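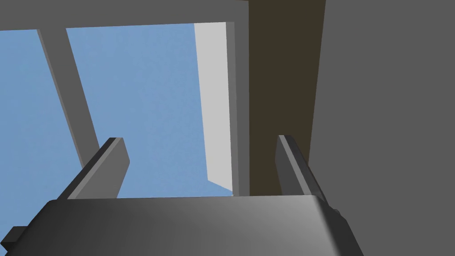 2020-01-27

The arm moved this month! Under its own power, on my bench, from one place to another place I had picked in advance, and then back again. I have been grinning ever since, and I've been meaning to write it all down while I still remember which screws went where.

For anyone who came in after the fall posts: Zemen is the robot arm I'm building, half in my spare bedroom and half at Evangelista, the shared workshop across the river where I rent a shelf and a few evenings on the good drill press. It has 6 joints and a gripper with 2 fingers. It's meant to sit on a bench, pick up small parts, and put them down somewhere more useful. That's the whole plan. I'm not curing anything with it. I just wanted an arm that I'd built from the base plate up and could take apart again when it annoyed me.

## Where things stand

The base and shoulder are finished and I love them. The shoulder is two aluminum plates with a bearing sandwiched in between, and the first version had so much slop in it that the elbow drew a little oval in the air every time it stopped. I shimmed it with brass, then with thicker brass, then gave up and re-bored the plate properly. Now when the shoulder stops, it stops. I spent a whole evening just nudging it with one finger and enjoying the lack of wiggle.

The elbow is fine. I'm suspicious of how fine it is.

The wrist is another story. The wrist is where I put all the things I didn't have room for elsewhere, so it has the most wires, the smallest screws, and one bracket that can only go in if you hold it at an angle with tweezers and breathe out. I've reprinted that bracket more times than I want to say. The current one has a slot in place of a hole, so I can get it in first and tighten it second, and I wish I'd thought of it back when the tree was still up.

All the joint motors are Jandent servos from a mixed lot I bought used. They're chunky, they're loud, and the gears are metal, so they forgive me a lot. Each one reports its position back as a raw number, and I put a sticker on each joint with its own center value written on it. The elbow's is 967. I know that number better than my own phone number at this point, I've typed it so often!

Power comes from a Voltton bench supply that lives under the table. I had been running everything off an old laptop brick, and the whole arm would reset whenever the shoulder and elbow started moving together. I chased that as a software bug for longer than I should have. Then I hooked up the supply, watched the voltage hold steady while everything swung at once, and had to go for a walk around the block.

## The pretend workshop

The part I've been having the most fun with is the simulator, and I did not see that coming. I put it off for months. It seemed like homework: why build a fake arm when the real one is right there with its cover off?

Then I ran the real one into the edge of the bench and cracked a fingertip, and suddenly homework sounded great.

So I built a fake one. It's extremely plain. Everything is a flat-colored shape with no textures at all, because I was in a hurry and because my computer is old enough to complain. The gripper is a dark gray block with two lighter gray plates for fingers. Walls are gray slabs. Sky is blue, and it's the one cheerful thing in there. I made the window opening with its bars before I made half of the bench, which says something about my priorities, but I wanted something I could use to tell which way was up when the virtual camera sits behind the palm and looks out past the fingers.

That palm view has turned into my favorite thing in the whole project. I put it in expecting to use it now and then, and it's on my screen all the time. If you watch the arm from across the room, every pose looks reasonable. If you ride along behind the fingers, you notice right away when the wrist has rolled the long way around to get somewhere it could have reached with a tiny turn. The window goes sliding sideways, the sky tips over, and you think, oh no, what are you doing, come back.

I found three mistakes that way in one sitting:

- The wrist roll had its sign flipped, so it turned left when I asked for right. The overhead view hid this completely because the palm is close to symmetrical.
- My "home" pose had the gripper pointing up at the ceiling. I'd measured the angle from the wrong side of the bracket. In the simulator it was peaceful up there, mostly sky and window frame between the fingers. On the bench it would have pulled the servo cable tight.
- The fingers leaned in toward each other more at the tips than I'd drawn them. I'd entered the mounting angle twice, once in the part and once in the joint. I've backed off one of them so there's still a bit of lean left, and I've decided I like it, since the real ones flex outward when they squeeze.

None of these would have been a disaster. All of them would have cost me a fingertip or a bracket, and see above about the bracket.

## First real move

Once the simulated arm could go from home to the parts tray and back without doing anything silly, I saved the joint values to a file and fed them to the real servos at the slowest speed they'll accept. I had one hand on the Voltton's off switch the entire time. I'd also taped foam to the edge of the bench, the same edge as before.

It went. It was so slow! The shoulder leaned forward, the elbow opened up, the wrist turned over (the right way, the short way), and the gripper came down above the tray and just waited there for the next line in the file. Then it went home. I ran it again because I didn't quite believe it. Then I ran it again with the lights off to see if I could hear anything grinding, and all I could hear was the servos whining and the fan in the supply.

After that I set it to loop and left it going while I swept up. It got to 900 trips before I called it a night, spread over a few evenings, with me in the room every time. The elbow was warm but not worrying. One screw in the wrist had started to back out, so there's threadlocker on all of them now.

## What didn't go well

The gripper still can't hold anything smooth. Foam pads on the fingers are too squishy and the part rolls out; bare plastic is too slick. I've got a sheet of thin rubber from the scrap bin at Evangelista that I want to try next, the kind with a bit of texture on one side. If anybody reading this has glued rubber to printed plastic and had it stay there, please leave a comment, I'll take any advice I can get.

The simulator also lies to me about the cables. It doesn't have any. The fake arm spins its wrist around as happily as you please, and the real arm has a bundle of wires that would like a word. For now I've put hard limits in the file so the roll can never go past half a turn in either direction. A proper fix would be to route everything through the middle of the joint, and that means a new wrist, and I am not ready to talk about a new wrist.

And my lighting in the fake workshop is wrong. I've got it coming from one side, nice and soft, so the shapes read clearly. The real bench has one harsh tube right overhead. It makes no difference to the arm, which can't see yet. It'll make a difference when I mount a little camera on the real palm, because then I'd like the two views to match closely enough that I can flip between them and spot what's off. I've been pinning paint cards to the wall over the bench to pick better grays. This is a silly amount of effort and I'm enjoying it a lot.

## Next up

Rubber on the fingers, then a real test of picking up one hex nut and putting it down in a cup. I've drawn the cup in the simulator already. It's a gray cylinder. After the nut I'd like to try something taller, maybe a marker, which will tell me a lot about whether the fingers close evenly or whether one of them gets there early and shoves.

I also want to tidy up the code that reads the joint file. Right now it's one long script with half the lines commented out, and a couple of people at the workshop have asked for a copy. I'd be embarrassed to hand it over as it is. Give me a couple of weekends and I'll post it along with the drawings for the shoulder plates, the re-bored version, with the bearing size written in the corner where I can find it.

If you're building something similar and you've been skipping the simulator like I was, give it one evening. Use boxes. Put the camera behind the palm, and put a window somewhere.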